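Teaching a robot by demonstration

Teaching by demonstration is the family of methods where a person shows a robot what to do and the robot's controller learns from the record of it. You will also see it called learning from demonstration, programming by demonstration or imitation learning, and people argue about whether those are the same thing. I use them loosely and I'm sorry in advance to the two or three readers of this wiki who will write to me about it. (Shoshana, I know.)

This entry covers the showing part: how a human gets a motion into a form a robot can learn from. What happens to the recordings afterward is in the entry on policy training, which Safta Ursu looks after and which is a lot more careful than mine.

Background

The old way to get an arm to do something was to write down where it should go, point by point. That still works beautifully if the part always shows up in the same place. It works badly for a cord. A cord bends however it likes, and you can write points all day long and the plug will be somewhere else the next time you try!

So the idea is to let a person do the job, record what their hands did and what the cameras saw, and repeat that many times with small changes. Give a learning program enough of those and it can start to guess a sensible motion for an arrangement it hasn't seen before. How many is enough depends on the task, and I wouldn't trust any single number you read, including the ones further down this page.

Main methods

Guiding by hand. You grab the robot arm and push it through the motion while it records its own joint positions. The field calls this kinesthetic teaching. It's easy to explain to a newcomer and it's how I started, on an old Erkholm arm that fought me every inch of the way. The catch is that your own body ends up in the camera view, and doing it with two arms at once is really awkward for one person.

Remote control. The operator moves a controller, or a smaller copy of the arm, and the real arm follows. Usually shortened to teleoperation. What you record is something the robot physically did, so there's less guessing later. It's slower than using your own hands, though, and a small delay is enough to make people clumsy. Wanda Escobedo wrote most of our page on this one and it has a good section on delay.

Hand-held grippers. The person holds a gripper in each hand and does the task directly, with no robot arm involved. A camera on the gripper sees the job from close up, and a head camera can be added for the wider view. I like this one best (you can probably tell), partly for the speed and partly for how natural it feels after the first half hour. You do have to work out where the grippers were in space, and you can easily make a motion that no real arm could copy.

Watching only. Plain video of bare hands, no special tool at all. It's the cheapest to collect and the hardest to learn from, and it has its own entry.

Hand-held grippers in practice

Most of what I know comes from the Surka sessions, where we spent a February on household objects, and power strips were the ones I remember. They look like nothing, a box with a tail. But the box is stiff and the cord isn't, so the person has to decide which part to deal with and which hand gets it, and those decisions are exactly what you hope the recording will carry.
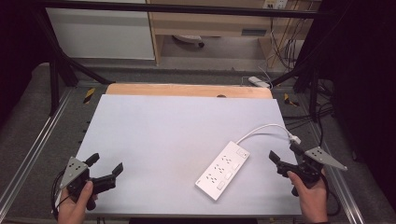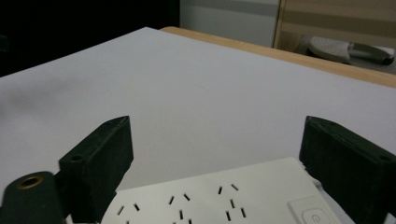
Hand-held grippers and a white power strip, from a head-level camera (first) and from a camera on a gripper (second).

Having both views matters more than I expected. From head height you can follow where the cord goes and what each hand is up to. The gripper camera loses most of that, but it shows the fingers and whatever is near them, and that's the view a robot can have too if you bolt the same camera to its wrist. Some groups train on the gripper view alone and keep the other one for sorting out mistakes.

Our plan was 300 demonstrations for each object, split into blocks of 30 with a break in between. We went to 500 for the strips. Rosimeire Bastos set the rule that the starting position had to change every time, and she would come by and nudge the object if she thought we were getting lazy. We were!

Common problems

Hurrying is the big one. People speed up as they get comfortable, and the later recordings stop looking like the earlier ones. Shewit Ambaye kept a plain kitchen timer on the Park setup so we could see it happening.

Hesitation gets learned too. If you hover before every grasp, the robot may hover.

Different people have different habits. With 6 operators we had a bunch of ways to pick up the same plug, and a simple learner can blend two good ways into one bad one. Newer methods cope better with this, but I would still agree on a style before starting.

Then there's recovery. Clean demonstrations never show what to do after a slip, so it helps to record a few where you fumble and fix it. The Stumstead page has a longer discussion, with some disagreement in the notes about how many fumbles to include.

Related entries

Policy training
Teleoperation
Learning from video
Grasping soft and bendable objects
Wrist cameras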